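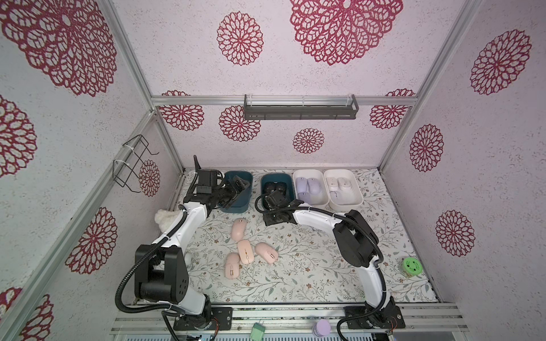

Chapitre 4 – Budgéter une cellule de tri à deux bras

Support de cours, L. Kostiuk

Le prix des bras n'est qu'une ligne du devis. Pour une cellule à deux bras, chiffrer aussi :
– le châssis en profilé d'aluminium et les platines de fixation ;
– les pinces, les caméras et les gaines de câbles ;
– les bacs et les objets d'essai (souris d'ordinateur, par exemple) ;
– les heures de réglage.

Cas Folport : 132 heures de réglage prévues, 547 euros de bacs et de petites fournitures. La maintenance avait été oubliée – elle a pris presque 123 heures la première année.

À rendre en février : un budget sur quatre ans, avec deux devis concurrents. Dépôt auprès d'Aminu Adebisi.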